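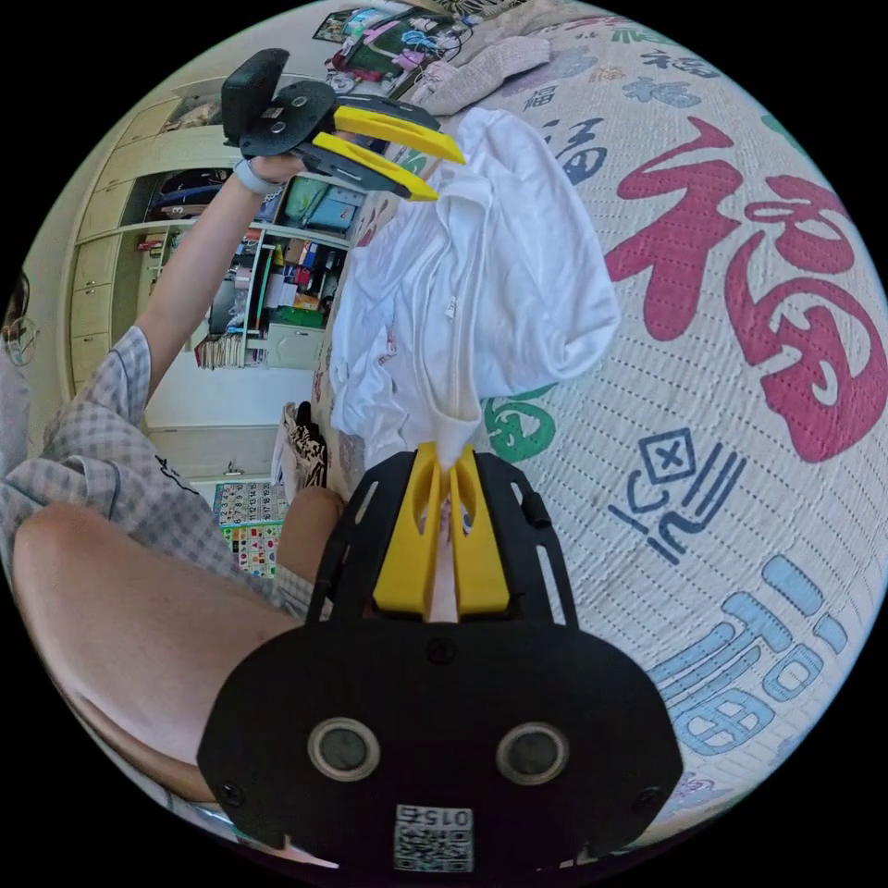 Team Stirnine · Datenaufnahme mit Handgreifern

4. Oberteile auf dem Bett aufnehmen

So, jetzt wird's textil! Ich gehe davon aus, dass ihr Kapitel 3 hinter euch habt und beide Greifer im Karnitz-Menü grün angezeigt werden.

4.1 Legt das Kleidungsstück auf die Tagesdecke. Gern zerknüllt, bitte nicht vorher glattstreichen.

4.2 Aufnahme starten, beide Greifer kurz ruhig halten, dann los.

4.3 Mit jeder Hand eine Stelle am Stoff fassen. Ich nehme mir immer zuerst die obere Kante vor und suche dann mit dem zweiten Greifer eine Ecke.

4.4 Anheben, die Falten aushängen lassen, ablegen und falten. Ruhig langsam – hektische Durchgänge sortiert Naa Nyarko sowieso wieder aus.

4.5 Stopp drücken und Durchgang benennen (Oberteil, Raum, laufende Nummer).

Hinweis: Gemusterte Decken sind ausdrücklich erwünscht! Im September hatten wir fast 900 Durchgänge, davon 426 auf einfarbigem Untergrund, das war zu eintönig.

Achtung: Kordeln nicht zwischen den Fingern einklemmen und daran ziehen. Und nach 17 Durchgängen bitte Pause, eure Handgelenke merken das sonst am Abend.

Weiter mit Hosen in Kapitel 5.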